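3.2 Compatibility of Converted Roster Files

Community patches for football games are often converted from a newer release to an older one. We tested 113 converted roster files from the Ciltura archive against two builds of the base game. Each file was loaded on a clean install, and a season was simulated with default settings. A file was marked as failed if the game closed, if a team could not be selected, or if player faces were assigned to the wrong IDs. Of the full set, 16 files failed on the older build. Most of these held kit entries longer than the older table allows.
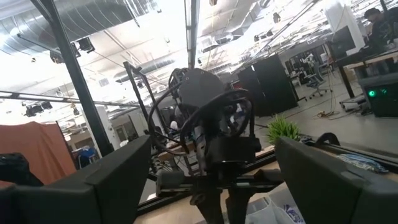
Figure 4. Robot arm in a lab.

Load order had a larger effect than file size. When the stadium pack was read before the roster, the Tuken loader kept the stadium's team index and dropped the one supplied by the patch. Reversing the order removed the error in all but 2 cases. Both of those files had been edited with Dredness, which writes its own header and leaves the original checksum in place. Flores and Puma reported the same checksum fault in an earlier version of the tool. We did not repair the headers by hand, and the two files are left out of the timing results in Section 3.3.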